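Plalow opens its street-testing rulebook for anyone to use

For immediate release, May

Hi everyone, Ginevra Gatti here. I look after road practice at Plalow, and I'm very happy to say that as of this morning our whole rulebook for testing automated cars on residential streets is out in the open. You can read it, copy it, mark it up in red pen and send it back to us (please do!). It's called the Jellden Code, after the project it grew out of, and it's free for councils, researchers and other companies, including the ones we compete with.

We've been working to some version of it for three years. It started as a page of notes taped inside a glovebox and kept growing, mostly through arguments over lunch. The published version has 4 parts: who sits in the car, where and when it can go, what gets recorded, and what we owe the people who live on the street.

That last part is my favourite, so let me go on about it for a bit. Before a test car turns into a neighbourhood, every household on the route gets a letter in plain language with a phone number that a person answers. We sent 1,659 of those letters for the most recent round of driving and logged 1,101 test runs under the finished rules. Garbage day is off limits. So are the half hours before and after school. If someone asks us to stay off their block, we stay off it while we talk it over with them.
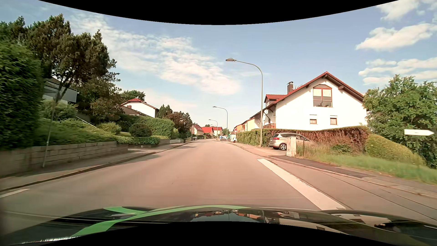

On the road in a residential area, as recorded from the test car. Photo: Plalow

Quiet streets like these get their own chapter. A highway has lines and signs all over the place, but plenty of residential roads have no painted centre line at all, and hedges grow right up beside the driveways. The Code says the car has to slow down wherever its view into a driveway is blocked, whether or not it has picked up anything moving. The safety driver keeps both hands at the wheel for the whole run, and swaps out after ninety minutes. We used to allow two hours. Our drivers told us that was too long, and they were right.

"I've read a lot of test policies that were written for the lawyers," says Gerardo Barbieri, our lead safety driver. "I wanted one I could remember while I was driving."

Recordings were the touchiest subject, as you'd guess. Faces and plates are blurred before any engineer opens the footage, and anything we don't need is deleted after thirty days. Alžběta Baláž from Vitale went through our logs as an outside reviewer and sent back a long list of fixes, including one for a log template that had no box for the time of a takeover (ouch). Her full review is published alongside the Code, and so are our replies, even where we still disagree with her. We're going back and forth on how soon a near miss should be made public. She'd like 24 hours, we've written 72, and I expect we'll be hearing more from her on that!

Dotby will be the first company outside Plalow to work under the Code, starting with its small delivery vehicles. Aldo Sanna is leading that over there and has already asked for a section on stopping at the curb, so look for it in the next edition.

Comments are open until the end of the summer. Send them to the Jellden desk at Plalow, or ask for a printed copy and we'll mail you one. For interviews, contact Corrado Longo in our media office, mornings are best.

About Plalow
Plalow develops and tests automated driving systems for low-speed and residential roads.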